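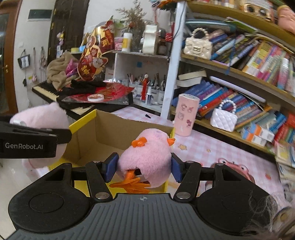 How to pack cards for a grading submission

Quick one as I've a parcel to get out myself. Been asked for this a few times since September.

What you need: soft sleeves, semi-rigid holders (I use the Plekitz ones, any will do), sticky notes, two bits of stiff card, elastic band, bubble wrap, small box.

1. Wash your hands. Dry them properly.

2. Check each card under a lamp. Tilt it. Surface scratches, print lines, corner whitening. If it's got a dent, leave it out – fees cost the same either way.

3. Dust off with a clean dry cloth, very lightly. No sprays. No polish.

4. Sleeve it. Card goes in top first, slowly, corners are where it goes wrong. New sleeve every time, old ones carry grit.

5. Into the semi-rigid. Squeeze the sides so it opens a bit, then slide. Dont force it. Leave the top of the sleeve poking out so the grader can pull it.

6. Sticky note folded over the top edge as a pull tab. Never tape on the holder.

7. Put them in the same order as your form. Number the tabs to match. I sent 21 to Okent in the wrong order once and it added weeks.

8. Stack between the two bits of stiff card, one elastic band each way. Snug, not tight – if the holders bow, its too tight. Up to 50 in a stack, then start another.

9. Bubble wrap, twice round. Box. Fill the gaps with paper and give it a shake. Any rattle, more paper.

10. Form on top, copy kept at home. Photograph fronts and backs before you seal it.

Postage: tracked and insured, for what the cards are worth now and not what you hope they'll grade at. Get a reciept at the counter.

Brynhildur Steinarsdóttir asked about toploaders. Fine for storage, but check the grader's own page first, Biwott won't take them and Plusden charges extra to get cards out.

Thick cards (jersey, patch etc) need the wider holders. Will do a seperate page on those.

Updated 4 March 2025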